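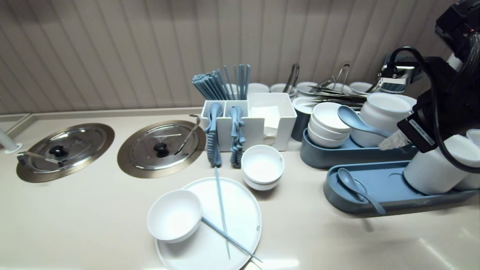

I watched *The Illarley Crossing* twice this month, once at the Prondbridge screening and once at home with the subtitles off. Most of what follows concerns the second viewing.

The plot is slight. A retired ferry pilot, played by Mỹ Giáp, is asked to make one last survey of a river that has been closed to traffic for 24 years. Her niece (Lâm Lý) comes along to take the depth readings. They disagree over a sandbar, the engine fails, and they wait for the tide. The film runs to almost 100 minutes and a good third of it is the waiting.

The director, Đoàn, shoots nearly everything from a fixed height, level with the pilot's shoulder. The lens hardly changes either. On the big screen this made the river look flat for the first half hour. At home it bothered me less, and I noticed how often the horizon is placed very slightly off level, tilting back as the boat is supposed to have settled.
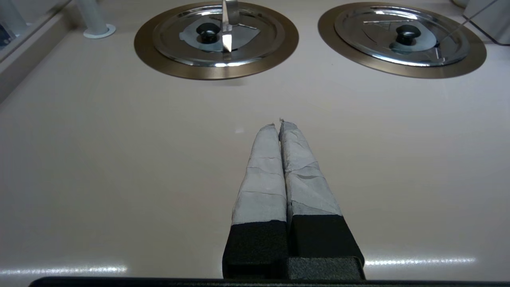 The sound is the stronger part. The engine note drops in pitch over six scenes before it stops, by small steps, and the dialogue is mixed low enough that you have to listen past it. I missed two lines entirely in the cinema. With headphones they were both clear, and one of them explains why the niece has kept the old charts.

Mỹ Giáp does very little and does it well. Lâm Lý has the harder part, as she has to read out numbers for long stretches, and her delivery flattens in the middle. The quarrel over the sandbar is rushed. It needed another page of script.

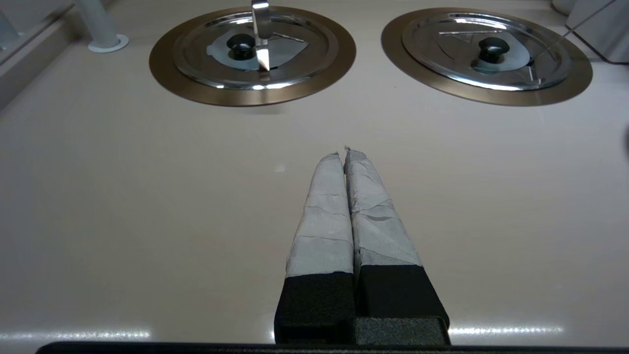

The colour on the Zoltton disc is cooler than the print I saw. Skin tones suffer in the cabin scenes, and the night sequence has visible banding in the sky. The extras are a trailer and a short interview, mostly about finding the boat. Only 1000 copies were pressed, so I would not wait long if you want one.

I still prefer Đoàn's earlier film about the lighthouse, which had a proper ending.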